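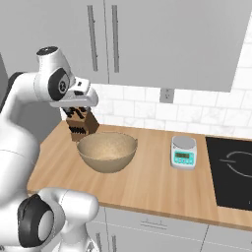

The **Drurnby Sleeper** is an overnight passenger train linking the port city of Skokivis with the lakeside resort town of Drurnby, a run of 185 miles through the Tronumel hills. It is best known among travelers for its kitchen carriage, where passengers can cook their own supper while the train climbs in the dark. The carriage is laid out much like a kitchen at home, with a wooden countertop and a knife block within easy reach, and it has become such a draw that many people book the train for the meal alone. The line is run by MacLeod Night Trains, a small company that also operates the connecting lake ferry.

## Route

The Sleeper leaves Skokivis Harbor station at 9:40 in the evening and reaches Drurnby at 7:15 the next morning. That is slow going for the distance, and gloriously so! The train waits for more than two hours at Tronumel Summit, where freight traffic has priority on the single track, and passengers are welcome to step down onto the platform. On clear nights the station staff switch off all but the safety lights, and the stars over the pass are superb.

Between the summit and Drurnby the line drops through 29 tunnels. The last of them, Lantern Tunnel, opens straight onto the lake, and from late April until the end of summer the train comes out of it just after sunrise. Seats on the left side have the better view. The return train leaves Drurnby at 8:20 in the evening and takes the same route, although it stops at the summit for a shorter time.

## Carriages

The usual train is made up of a locomotive, a baggage van, three sleeping cars, a lounge and the kitchen carriage. It carries up to 60 passengers. Each sleeping car has a mix of two-berth cabins and a few singles, all with a washbasin and a window that opens at the top. Showers are at the end of each car, and towels are handed out at boarding.

The kitchen carriage is divided into cooking stations, reserved in 45-minute turns. Ingredients come aboard at Skokivis in crates packed by market stalls near the harbor, and the choice changes with the season: smoked trout and new potatoes in spring, peppers and soft cheese in summer, squash and wild mushrooms in the fall. A galley cook is on hand all evening to help beginners and to look after anyone who would prefer to have a meal made for them. The carriage closes at midnight and reopens at 5:30 for coffee and warm rolls, which go fast.

## Tickets and stopovers

A standard ticket allows one stopover at Tronumel Summit of up to 3 nights at no extra fare. It is a wonderful way to break the trip. Marked trails start at the station door, and the old signal house has been turned into a guesthouse with a wood-fired sauna. Travelers using the stopover rejoin the train with the same cabin class but may be given a different cabin.

Bicycles travel in the baggage van and need a reservation. Dogs are allowed in single cabins and in the lounge — they are kept out of the kitchen carriage.

## Connections

At Drurnby the platform is a five-minute walk from the ferry landing. The first boat of the day waits for the Sleeper if it is late, and a ticket for the train is also good for the crossing to the north shore. Local buses to the hill villages leave from outside the station.

## See also

- Skokivis Harbor station
- Tronumel Summit
- Drurnby lake ferry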